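Siriwardena publishes findings on gripper fault at its Istley refurbishment workshop and pauses automated processor handling

Istley, July 3, 2018

Siriwardena, the computer repair and reuse firm, has today shared the results of its inquiry into a fault that came to light in March on one of the robot cells at its Istley workshop, and has set out in plain terms what went wrong, what it did in the weeks that followed, and what customers who sent machines through the cell over that period can expect from us.

We would like to say at the start that no one was hurt. We would also like to say sorry to the schools, surgeries and small offices who had to wait longer than they should have for their computers to come back, and who were, almost without exception, very kind about it on the telephone.

The cell in question is known in the building as Sokeck. It takes desktop towers that have been opened up and laid on their side, and it does the small, fiddly jobs inside them: connectors, memory modules and, since last year, processors. It was brought in to take some of the strain off the people on our benches, whose wrists and eyes had been doing that work for a good many years, and for most of its life it has done the job well. 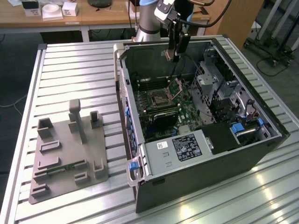

The Sokeck cell at Istley, with the arm working over an opened desktop tower.

What happened

On a morning shift in March, one of our bench technicians was carrying out the usual checks on a tower that had come off the cell and found that it would not start. When the processor was lifted out, several of the fine contacts in the socket beneath it were bent. A single damaged socket is a nuisance and it does happen from time to time with older machines, so it was written up and put to one side. By the end of the same week there were more on the shelf beside it, all with the damage in much the same corner, and at that point the shift lead quite rightly pressed the stop button and left it pressed.

We then called back every tower that had been through a processor change on Sokeck since the last full service. That came to 273 machines. Each one was opened and looked at under magnification by a person, and 46 were found to have some degree of damage to the socket. Most of those were still running perfectly happily and their owners had noticed nothing at all, but we did not feel that was a good enough reason to leave them as they were.

What we found

It took us longer than we would have liked to get to the bottom of it, partly because there were two faults and each was rather good at hiding the other.

The first was mechanical. A fixing in the gripper had worked very slightly loose, so that the two fingers no longer closed evenly. One arrived a fraction before the other and nudged the processor round by a tiny amount as it was picked up. On a connector or a memory module this makes hardly any difference, as the slot itself guides the part home. A processor has to be lowered flat and square, and there is very little to guide it if it is not.
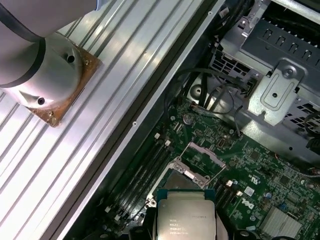 An Intel Xeon processor held between the gripper fingers just below the open socket.

The second fault was in the software that decides when the arm should give up. The cell is meant to stop and call for help if it feels more resistance than it expects on the way down. The limit had been raised some months earlier to cure a run of needless stops when the cell was fitting stiff memory modules, and the change was applied to every kind of part when it should have been applied to memory alone. So when a processor came down a little crooked, the arm pressed on where it ought to have paused.

That change was ours. It was made in good faith and it was tested, but it was tested only on memory, and our sign-off sheet had no line on it asking which other jobs might be affected. It has one now. We have also been asked whether the makers of the computers or of the processors were at fault in any way, and we are glad to be able to say clearly that they were not.

The safety side

While the cell was stopped we took the chance to go over the whole of it, and we did find one matter that we take more seriously than the sockets. After a stop, the gripper kept hold of whatever it was carrying, as it is designed to do, but the arm could be sent back to its rest position from the control panel without the operator first confirming that the area was clear. Our people had always checked by eye and called out before pressing the button, and their good habits had kept them safe. Good habits should not have to do all the work, though, and the panel now asks for a second confirmation from a switch placed where the whole bench can be seen.

We reported this to our insurer and to the firm that services the arm, and we have passed on our notes to two other workshops that we know to be using a similar layout, in case they are of any use.

What has changed

The gripper has been rebuilt with locking fixings, and its fingers are now checked for even closing at the beginning of every shift against a simple gauge. Force limits are set separately for each kind of part, and cannot be altered without a second person agreeing to it. Our fitting software, Zesine, has been updated so that it looks at the angle of the part in the fingers before it begins to lower it, and puts the part back if it is not happy.

Since the rebuild we have put the cell through roughly 3,000 trial placements on scrap boards, pulling processors out and setting them down again in all sorts of awkward starting positions, including a few that our technicians thought up over lunch with what we can only describe as relish. During those trials the cell stopped itself and asked for help 204 times. We looked into every one of those stops. Some were overcautious, and we have decided to live with them for the time being. 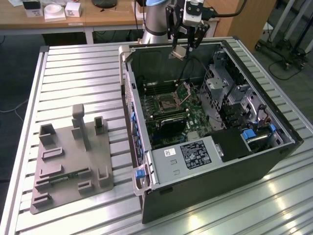
Connector and memory work has been running as normal since May, with a member of the bench team checking each tower before it leaves. Processor work for customers is a different matter and remains paused on Sokeck. It is being done by hand, as it was before the cell arrived, and we will not bring it back until an outside engineer has been through the trial records and the new settings and is content with both. We hope that will be in the autumn, but we would sooner be late than have to write to you all a second time.

What customers need to do

If your computer was among those called back, you will already have had a letter and, in nearly every case, your machine as well. Repairs to the socket or a replacement board have been carried out free of charge, and the guarantee on the whole computer has been started afresh from the day it was returned. If you had to hire or borrow a machine in the meantime, please send us the receipt and we will gladly settle it.

If you have not heard from us, your computer did not have a processor change on the cell during the period concerned and there is nothing you need to do. Anyone who is still uneasy is very welcome to bring their tower to the front counter at Istley, where it will be opened and looked over while you wait. There is tea, and parking at the rear of the building.

A longer technical report, with the gauge drawings and the new sign-off sheet, is available on request from the Siriwardena press desk. Journalists who would like to visit the workshop are asked to give two working days' notice so that a member of the bench team can be free to show them round.

About Siriwardena

Siriwardena repairs and refurbishes desktop computers for schools, health services and small businesses from its workshop in Istley. Machines that are past repair are taken apart for spares, and whatever is left goes for recycling.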